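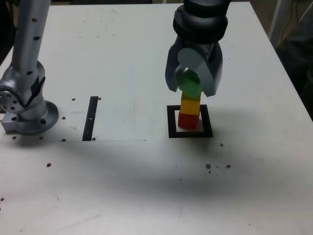

Spielzeugtausch in der Bücherei: Termin und Ablauf

Der Spielzeugtausch geht in die nächste Runde. Am 20.02.2021 ist der Nebenraum der Stadtteilbücherei Pralmont von 10 bis 14 Uhr geöffnet. Beim letzten Mal im Oktober haben 215 Teile den Haushalt gewechselt, darunter viele Puzzles, Bausteine und Holzfahrzeuge.

Abgegeben werden kann alles, was sauber, vollständig und noch gut bespielbar ist. Pro Familie nehmen wir höchstens 14 Teile an. Ein Beutel mit Bausteinen zählt als ein Teil, ein Brettspiel ebenso. Bitte legt bei Spielen einen Zettel bei, falls eine Figur oder Karte fehlt – solche Spiele kommen auf einen eigenen Tisch und können ohne Gegenwert mitgenommen werden.

Nicht angenommen werden Plüschtiere, Kindersitze, Fahrradhelme und Spielzeug mit ausgelaufenen Batterien. Auch Videokassetten bleiben bitte zu Hause.

Für jedes abgegebene Teil gibt es eine Wertmarke. Die Marken vom Oktober gelten weiter. Wer keine hat, kann für 3 Euro eine Starterkarte mit 4 Marken kaufen. Das Geld geht in die Anschaffung neuer Brettspiele für den Verleih. Zuletzt wurden davon zwei Kooperationsspiele und ein großes Wimmelpuzzle gekauft, beide Spiele sind ab sofort ausleihbar.

Der Zugang erfolgt über den Hof, nicht durch den Haupteingang. Im Raum dürfen sich jeweils nur wenige Familien gleichzeitig aufhalten, und es gilt Maskenpflicht für Erwachsene. Wartende stellen sich bitte entlang der Hofmauer auf. Kaffee und Kuchen fallen diesmal aus.

Was am Ende übrig bleibt, geht an den Sozialladen Taviswood. Dort werden zurzeit vor allem Spiele für Kinder ab sechs Jahren gesucht, Babyspielzeug ist genug vorhanden.

Wer vorab etwas abgeben möchte, kann das während der Abholzeiten an der Ausleihtheke tun. Die Wertmarken werden dann gleich mitgegeben. Größere Stücke wie Kaufläden oder Puppenhäuser bitte vorher telefonisch anmelden, der Platz im Lager ist knapp.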